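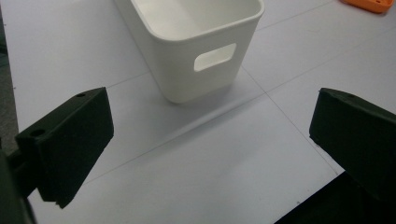 Bin episodes all look fine but the policy still misses the handle. What should I change in my collection?

Posted by Bethel Tilahun

Hello everyone. I am collecting demonstrations with a hand-held gripper for a small project we call Corkesum. The task is simple to explain. There is a white plastic storage bin on a light table, and the gripper must take it by the wall at the handle opening and bring it toward the near side of the table. Later we want to put objects inside and lift it, but for now it is only pulling.

We have 2,623 episodes after cleaning. Four people recorded them, all with the same printed fingers. Training goes well and the loss is nice. When we run it on the arm, the approach is good until the last few centimeters, and then the fingers close too high, on the rim, or one finger stops in front of the wall and pushes the bin away. It does this in 70 of 88 trials. If I place the bin exactly where I usually placed it in recording, it is much better.

What I already checked:

Calibration between the gripper camera and the fingers is okay.
Delay between image and action was measured again in February and corrected.
The finger opening is recorded correctly, I plotted it for many episodes.

My thinking is that white bin on white table is a difficult thing to see, and I should buy a bin in another color. My colleague thinks we only need more episodes and wants to go to 4,000. I don't want to spend two more weeks if the new episodes have the same problem as the old ones. Which one would you try first?

Also a small second question: our table has thin dark seams across it. Should I cover them, or leave them?

Belay

More data always helps. We had the same with drawers and after we doubled the episodes it was solved. Also try a bigger image size if you have memory for it.

Bethel Alemayehu

I would not buy a new bin yet, and I would not record to 4,000 yet either. The sentence in your post which I find most important is "exactly where I usually placed it". I had a very similar problem with a tray last year, so I will write what we did, and you can take what is useful.

First, make a picture of your start positions. Take the first image of every episode, make them half transparent and put them over each other. It is ten lines of code. When I did it for my tray, I was ashamed, because it was nearly one sharp tray. Each of us believed we were changing the position, but the hand goes back to the comfortable place. If your bin comes out sharp, you have your answer, and more episodes from the same hands will only make it sharper.

Second, look where the gripper is when the recording begins. People like to start with the fingers wide open and the bin standing nicely between them, a short way ahead. From such a start you can go almost straight, and the model never sees what to do when the bin is to the side or turned. On the arm there is always a small error, and then it is in a place which it does not know. So please record also ugly starts. Bin half outside the view. Bin turned so the handle looks to the side. One finger nearly touching the wall, then the person backs off and comes again. We called these "repair episodes" and they were the ones that changed the result, although they were a small part of the total.

Third, the height. From a camera on the gripper that looks steeply down, the rim and the handle opening are close together in the image, and a small error in height does not change the picture very much. Check if your four people take the bin at the same height. In our group one person was always gripping higher than the others – nobody had told her it was wrong, the tray moved, so the episode was marked as good. If your success label is only "the bin arrived", you can have many rim grasps inside your clean set, and then the arm is doing exactly what it was shown. I would look through one or two hundred episodes by eye, only the moment when the fingers close, and give each a second label: handle or rim.

About the color: white on white is not so bad as it seems if there is a shadow. The shadow on the table gives a strong edge near the base. But then it can happen that the model learns the shadow. If your lamp is always on the same side, the shadow is always on the same side too. Move the lamp between sessions, or close the blinds for some of them. This costs nothing.

About the seams: leave them, but do not let them stay in the same relation to the bin. A line on the table is a very good ruler. If the base is often set next to the same seam, the policy can use the seam to decide when to close. Turn the bin, shift it, and for some sessions put a plain sheet over the table. The same goes for other small things which stay in one place near the border of the image. Either move them around or take them away.

My order would be: overlay of first images, second label for the grasp, then a small set with repair episodes and changed light. Train again with that before you decide anything on the big number.

Hadance

I agree with Bethel A. about the labels. One addition: keep the operator name in the metadata of every episode. Then you can leave one person out of training and test on her episodes. In our Ellia set this showed in one afternoon that one operator was closing the fingers much earlier than the rest of us. We did not throw the episodes away, we only gave them less weight.

And for Belay, doubling helped you maybe since the second half was recorded by other people? With drawers the position is fixed anyway, so it is not the same case as a bin that can stand everywhere.

Last updated: 7/23/21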